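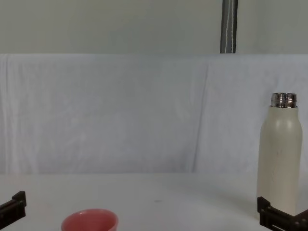 Why Does Soup Stay Hot in a Flask?

By Marcus Halvorsen

Soup has one ambition in life, and that is to become the same temperature as the room. Leave a bowl of it on the kitchen counter while you look for your other sock and it will get there before you do. Pour the same soup into an insulated flask and it will still be warm at lunch.

People sometimes say a flask "keeps the cold out." Scientists wince when they hear this. Cold doesn't go anywhere. Heat does the traveling, always from the warmer thing to the cooler thing, and it has three ways of getting out.

The first is conduction, when heat moves by touch. The tiny particles in hot soup jiggle around like kids in the back seat. They bump the particles in the bowl, which bump the particles in the table, and soon everybody is jiggling a bit and your soup is lukewarm.

The second is convection. Warm air rises off the soup, cooler air slides in to take its place, gets warmed up and leaves too. It is a very slow robbery.

The third is radiation. Warm things give off invisible rays of heat, even you, even your grandmother.

Many flasks are really two bottles, one inside the other, with a gap between them. Most of the air has been sucked out of the gap, and a space with almost nothing in it is called a vacuum. With hardly any particles there to bump or float about, conduction and convection have a terrible day. Shiny metal walls help with the rays by bouncing a lot of them back.
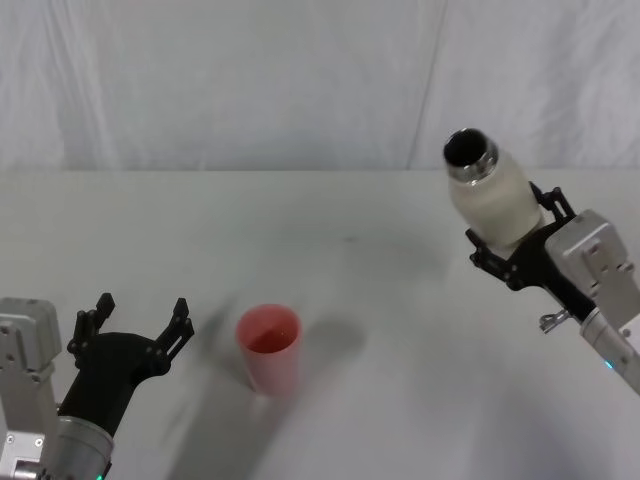

Fleltside Junior, Issue 43, page 12

So why does the soup cool down at all? Look at the neck. The inner and outer bottles have to join somewhere, or the inside one would fall out, and heat sneaks along the join. It also gets out through the lid. If you forget the lid, please don't write to us about it.

Try it yourself

You need an insulated flask, a mug, a kitchen thermometer and a grown-up to handle the hot water. Fill both with warm water from the same jug and put the lid on the flask. Take the temperature of each every 20 minutes and write it down, even when it gets boring. A lot of science is the boring part.

Then do it again with ice water. The flask has no idea whether it is holding cocoa or lemonade. It slows heat down in both directions.

Shiyu Jin, age nine, asked in our July issue whether a flask would keep soup hot forever. Sorry, Shiyu. Leave it long enough and the soup gets its wish. By then you wouldn't want to eat it.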